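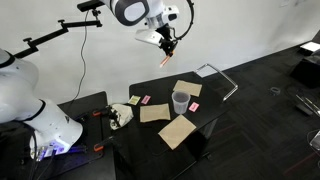 Section 4: Recording a demonstration by remote control

A demonstration is one complete run of a task, driven by an operator and saved with the arm positions, the gripper state and the camera streams. The Leneo station learns from the whole run, including the parts between contacts, so the way you carry an object matters as much as the way you set it down. With a thin object, such as the orange-and-white stick held in the gripper, the angle at which it is picked up stays with it for the rest of the run. Choose the grip you want the robot to copy before you press Record.

Read Section 3 (Homing and limits) first. The steps in this section assume one operator at the hand controller and one assistant at the table.

CAUTION: Keep hands, sleeves and lanyards away from the table whenever the arm is enabled. The assistant keeps the stop button within reach at all times.

4.1 Before you start

1. Check that the table clamps are tight. Push the table edge by hand. If it moves, retighten the clamps and run the camera check again.

2. Look at the cable loop at the wrist. It must be free to turn with the wrist through its full range and must not catch on the camera bracket.

3. Set out the objects on the task sheet. Paper, cards and cups may be placed at any angle unless the task sheet gives a fixed layout.

4. Open Meredith on the operator computer and select the task name. Type the operator's name in full. Runs saved under initials cannot be sorted later.

5. Select Check Cameras. Each stream must show the gripper tips and the full working area.

NOTE: If a second arm is installed and the task does not use it, park it and set it to Hold. Do not leave it in Follow mode. It will respond to the second controller if someone picks the controller up.

4.2 Linking the controller

1. Hold the controller in a comfortable position, elbow bent, wrist straight.

2. Press and hold Link until the status line reads LINKED. The arm does not move during linking.

3. Move the controller slowly to each side. The arm should follow without a jump. If it jumps, release Link, home the arm and start again.

4. Close and open the gripper once with nothing in it.

Motion scale is set to 7 by default. Lower values give smaller arm movements for the same hand movement. Use a lower value for thin or light objects. Do not change the scale partway through a set of runs.

4.3 Recording a run

1. Bring the arm to the start pose and wait for the tone.

2. Press Record.

3. Approach the object from above. Pause briefly before closing the gripper.

4. Close the gripper until the object is held, then stop. Squeezing harder will bend card and paper, and the force reading will be saved with the run.

5. Carry out the task at a steady pace. If you miss a grasp, back off and try again in the same run. Recoveries are useful as long as they are short.

6. Return to the start pose and press Record again to end the run.

7. Mark the run Good, Recovery or Discard.

The assistant resets the table only after the operator has released Link and said "clear" aloud.

CAUTION: Do not reach in to straighten an object while a run is being recorded. Discard the run, release Link and then reset.

4.4 How many runs to record

Plan on around 34 good runs for a simple pick-and-place task before the first training pass. Move the objects between runs. A set recorded with everything in the same spot will train a robot that only works in that spot. Paper and bags change shape when handled, so let them lie as they fall unless the task sheet says otherwise.

4.5 Messages

Code 858: Controller signal lost. The arm stops and holds its position. Move closer to the receiver, then link again. The current run is discarded.

Code 1513: Camera stream out of step. Finish the movement safely, end the run and mark it Discard. Restart the streams from the Cameras tab.

If either code comes up twice in a row, stop recording and save the log to the Tirnholm folder.

4.6 Ending the session

Park both arms, switch off the drives, then close Meredith. Wait for the upload bar to finish before you shut down the computer. Questions about task sheets go to Lleucu Owen. Report damage to the grippers or cables to Caradog Hopkin before the next session.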